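Review: the Plurkix two-arm sorting cell, after a season on the kitting bench

5 June 2023
By Kumiko Matsuda

Derkach repairs and refits small electronic assemblies out of a leased unit in Nutthorpe, with a smaller site at Maltbridge that does the final testing. I run the kitting bench at Nutthorpe. Kitting is the job of taking mixed parts out of a tray, deciding what each one is, and putting it into the right bin so the people building units don't have to hunt. It's dull work and it's hard on the neck. In February we put in a Plurkix cell to do part of it, and I was asked to write up how it has gone for the other sites.

The cell is two robot arms facing each other over a white work table, a steel tray in the middle and two yellow bins on either side of it. Each arm has a small camera near the gripper, and there's another camera that watches the whole table. Setup took 5 days. The installer had allowed three, but our power was on the wrong wall and the door to the bay had to come off its hinges to get the base through.

What it does well

It is steady. It doesn't care whether it is the first tray of the shift or the last one. On loose boards and larger connectors it picks cleanly, and I stopped checking those after the first month.

Depth was my main worry going in, as our bins are glossy and the lights in the bay bounce off them. The arms have coped better than I expected. We were told we might need to change to matte grey bins and so far we haven't bothered.

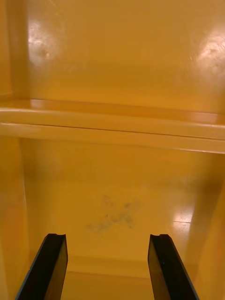

Gripper open inside the yellow plastic. Note the glare on the back panel and on the floor to the right.

Bin wear is worth a mention. The plastic picks up marks, and the software will now and then flag one as a part. When that happens the arm stops and asks for a person. The fix is a wipe with a damp cloth and, if the mark won't shift, a tap on the screen to tell it to ignore that spot. We keep a cloth on a hook at the end of the table.

The stop button is big and in a sensible place. The screen is readable with safety glasses on. The noise is low enough to talk over, and people do.

What it does less well

Wire. Anything long and floppy gives it trouble. A person picking up a harness feels the weight shift and adjusts without thinking. The arm closes where the camera says the wire is, lifts, and sometimes brings a second wire along with it. We had one stretch in the first few weeks where I was untangling more than I had been when I did the whole job by hand.

Spreading the parts on a white sheet in the tray helped a great deal. It cuts the shine off the steel and gives the cameras something plain to look at. So did loading fewer parts at a time. The manual suggests filling the tray. Don't. A lightly loaded tray gets through faster than a full one, even counting the extra reloads.

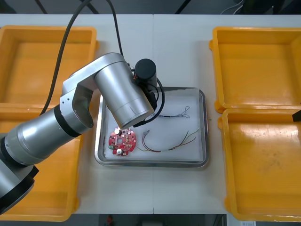 Reloading is now the biggest part of the job for whoever is on the bench, so think about where that person will stand. Ours had to reach across the corner of the table at first and the arms pause every time a hand goes over the line. We moved the parts trolley round to the front and the pauses dropped off. The cables overhead could also be tidier. They haven't snagged, but I would ask for proper cable guides at the time of purchase instead of adding them later, as we are about to.

Small crimped terminals are the other weak point. They bend if the gripper takes the wire too close to the end. You can set a no-grip zone for each part type, and once that was done the damage mostly stopped. Setting it for all of our part types took me the better part of a week, and that time wasn't in the quote.

What changed for the people

We had three people on kitting before, counting me. We still have three, but only one is at the bench at any time. The other two have moved to inspection and rework, which pays a little more and needs a ticket that Derkach covered. One of them likes it. The other misses the bench, because you could do it with the radio on and go home with nothing on your mind. I think that's a fair complaint and I passed it on.

The bench job itself is different. You used to finish a shift with sore hands and a neat row of bins. Now you load, watch, clear stops and check harnesses. It's easier on the body and harder on the attention. We rotate every two hours, after trying a full shift and finding that people missed things late in the day. If your site is planning to put one person on it for eight hours, I would argue against it.

Harnesses still get a person's eye, every one. The arm can hold a piece up in front of its own camera and the picture comes through to the screen, so you can look at the connector and the tape without leaving your stool. I use that more than any other feature. 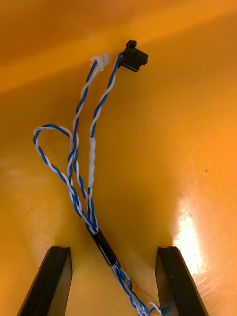 A blue and white harness held up between the gripper fingers, with a black connector at the top end.

Speed and cost

On a good shift the cell gets through 475 parts. A practised person can beat that in the morning and won't match it by the afternoon. The cell stopped for help 54 times in its first full week with us. Last week it stopped 3 times, and all of them were wire.

I'm not able to give the price. Ask for the yearly service fee separately, as it was left off the first page of our quote, and ask who pays for replacement fingers.

Support has been good by phone and slow in person. The technician covers a large area and we waited nine days for a visit. Maltbridge is further out again and should expect longer.

Would I recommend it

For boards, housings and connectors, yes. For a site that handles mostly wire, wait for the next version of the gripper, or borrow a cell for a month first and bring your worst parts to it. Maltbridge staff who want to see it running can come by in the mornings, when the bench is fully loaded. Sign in at the front desk and bring your own safety glasses, as we are short.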